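オルランディーニ式実演収集

オルランディーニ式実演収集（オルランディーニしきじつえんしゅうしゅう、英: Orlandini demonstration collection）は、人間の操作によってロボットに作業を行わせ、その動きと映像を学習用の例として記録する手順の一つである。模倣学習の分野に属し、主に双腕ロボットの卓上作業に用いられる。単に「オルランディーニ式」とも呼ばれる。

概要
模倣学習では、学習する側のシステムに対して、望ましい動作の例を多数与える必要がある。一つの作業を始めから終わりまで行った記録は「エピソード」と呼ばれる。エピソードには、複数のカメラの映像、各関節の角度、グリッパーの開き具合、操作者が送った指令などが同じ時刻の基準で保存される。
オルランディーニ式の特徴は、物の置き方を記録の前に決めておく点にある。操作者は配置表に従って物を置き、作業を行い、次の行に進む。配置表を使わない方法に比べて準備に時間がかかるが、似た配置ばかりが集まることを避けやすい。

名称と経緯
名称は、プラドポートにあるオルランディーニ実験室に由来する。最初の手順書は、同室のラファエレ・メッシーナがまとめた。初版は2月13日付で、本文は22ページの短いものであった。その後、12月の改訂で、失敗したエピソードの扱いについての章が加えられた。
手順書では、記録用のソフトウェア「クマリ」を使うことが前提になっている。ただし、時刻の同期が取れるものであれば、別のソフトウェアで代えてもよいとされる。

手順
一回の収集は「組」という単位で行われる。一組は最大40エピソードからなり、一人の操作者が続けて担当する。
操作者はまず両腕を初期姿勢に戻し、カメラの映像がすべて届いていることを確かめる。次に配置表の該当する行を読み、物を卓上に置く。記録の開始と終了はペダルで指示する。途中で物が卓から落ちた場合は、その時点で記録を止め、「中断」の札をつけて保存する。消してはならない。
作業の指示文は、短い文で書く。「物を皿に置く」「カップを起こす」のように、動詞を一つだけ含む文がよいとされる。二つ以上の動作を含む作業では、動作の境目に印をつける。

カメラの配置
標準の構成では、カメラは3台である。1台は頭部に、残りの2台は左右の手首に取りつける。頭部のカメラは卓の全体を写し、物どうしの位置の関係を知るために使われる。手首のカメラは指先に近いので、つかむ直前の細かいずれが分かりやすい。その反面、物の大部分がグリッパーの部品に隠れることも多い。したがって、学習の際には三つの映像を合わせて入力するのが普通である。
手首のカメラの映像では、腕の姿勢によって卓の縁が斜めになる。手順書は、この傾きを後から補正しないように求めている。

使用する物
卓上に置く物は、色と形の違いがはっきりしていて、指でつかんでも傷みにくいものが選ばれる。皿、カップ、柔らかい玩具などがよく使われる。カップは立てて置くだけでなく、横に倒した状態でも記録する。取っ手の向きも配置表に書く項目の一つである。
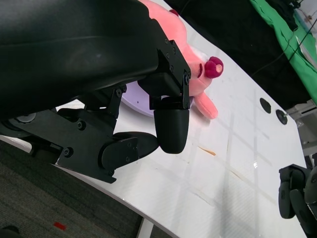
手首のカメラの映像。 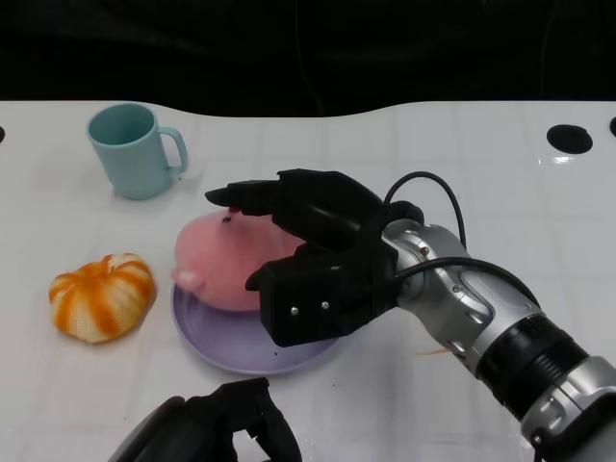
卓を上から見た映像。薄紫色の皿の左に橙色と白の縞の物、左奥に水色のマグカップがある。
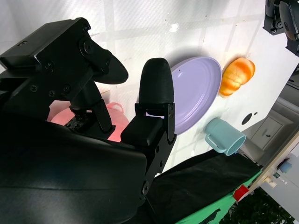 品質の確認
収集が終わった組は、操作者とは別の人が確認する。確認の項目は7つあり、映像の欠落、時刻のずれ、指示文との一致、初期姿勢の誤りなどが含まれる。映像を見ても作業の結果が判断できないエピソードには、「不明」の札をつける。「不明」のものは成功の例に含めないが、カメラの位置を見直すための資料として残す。
操作者の癖も確認の対象になる。例えば、いつも同じ側から物に近づく操作者の記録だけで学習させると、反対側に障害物がある場合と比べて動作が偏ることがある。このため、同じ配置表を複数の操作者に割り当てることが勧められている。

批判
配置表を作る負担が大きいことは、早くから指摘されている。ロボット用部品を扱うカットン社の技術報告は、配置を毎回自由に決め、後から映像を分類する方法のほうが、同じ時間で多くの例を集められると述べた。これに対してメッシーナは、自由な配置では物が卓の中央に集まりやすく、縁に近い位置の例が不足すると答えている。
現在は両者を合わせて、組の前半に配置表を使い、後半は操作者に任せる形も行われている。

関連項目
模倣学習
遠隔操作
双腕ロボット
エンドエフェクタ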